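Search the knowledge base Enter keywords

Fodar 16 interface: clicks and dropouts on inputs 9–14

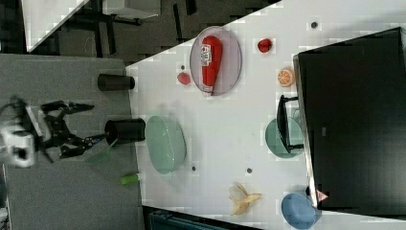
Page last changed: June 2018

Status: Closed, workaround supplied
Product: Fodar 16, rack version
Site: Mudville rehearsal studio, room B

Reported problem
Short clicks on inputs 9 to 14 when recording at 96 kHz. Inputs 1 to 8 are clean. The clicks appear in the recorded files as well as in the headphones. No error shown in the control panel. The customer first noticed it in February, after adding a Van Dijk eight-channel preamp on the optical input.

Step 1
Raised the buffer from 128 to 512 samples. No change. Playback of older sessions is clean at either setting, so the driver was left alone.

Step 2
Swapped the USB cable and moved the interface to a port on the computer itself. No change. Original cable put back.

Step 3
Checked clocking. The interface was set to Internal and the preamp was also set to Internal. With two free-running clocks the optical stream slips every few seconds, which matches the spacing of the clicks. Set the preamp to follow the optical input and connected the return cable. Clicks on 9 to 12 stopped. Inputs 13 and 14 went silent.

Step 4
The silence on 13 and 14 is expected. At 96 kHz the optical port carries four channels, not eight. What the customer had been hearing on those two tracks was noise from a stale routing preset. Preset deleted, routing rebuilt from the default.

Step 5
Test recording at 96 kHz, one pass, 800 seconds, steady tone on 9 to 12. No clicks found on playback or in the waveform.

Workaround
To use all eight preamp channels, run the session at 48 kHz. For more than four at 96 kHz, a second optical pair is needed — the Fodar 16 does not have one.

Open item
The control panel shows "Locked" even when the two units are on separate clocks. Passed to the driver group with the log attached (3,000 lines, trimmed to the lock events).

Related: Fernlow session template loads with the wrong clock source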